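4. Setting up the Stunent arm for soft goods

The brochure says the Stunent folds laundry out of the box. Take that as a long-term aim. With this section done properly, it will pick up cloth by an edge and move it, and on a good day it will fold it.

Before you start

Finish section 3 and bolt the base down. The clamp in the Stomlow kit is meant for light benches, and we would not trust it with a heavy throw.

4.1 Choose a plain blanket or towel for the first run. Thick fleece is easier to grip than a cotton sheet, so a pass with fleece tells you little about sheets.

4.2 Spread it within reach of the arm. Sweep first if you are working on a bare floor.

4.3 Set grip force to 61 in the cloth menu. The factory value is 90, and it left marks on everything Asuka Arai tried it on.

4.4 Check the wrist cable through a full turn of the joint. It must not go tight at any point.

4.5 Press Teach, guide the fingers to an edge and close them. Lift slowly and stop once the cloth clears the floor.

4.6 Save the pick and repeat it four times from the same start position.

Note: The screen shows "Grasp OK" when the fingers stop closing. It shows the same thing when they have closed on nothing - look at the cloth before you believe it.

Caution: Keep hands and sleeves away from the fingers during playback. The soft-stop feature is slower than advertised. Use the red button.

If error 1531 appears, the wrist has lost its zero. Restart the arm and go back to 4.4. The "auto-recover" option has never cleared it for us. 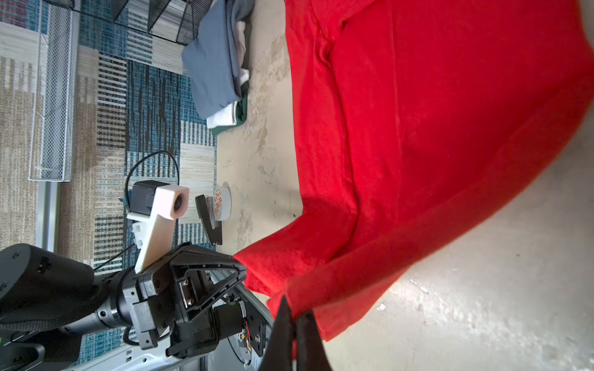
Can I skip the teaching steps and use the preset folds?

Only if your cloth matches the preset size closely, and you should still run the first few at low speed.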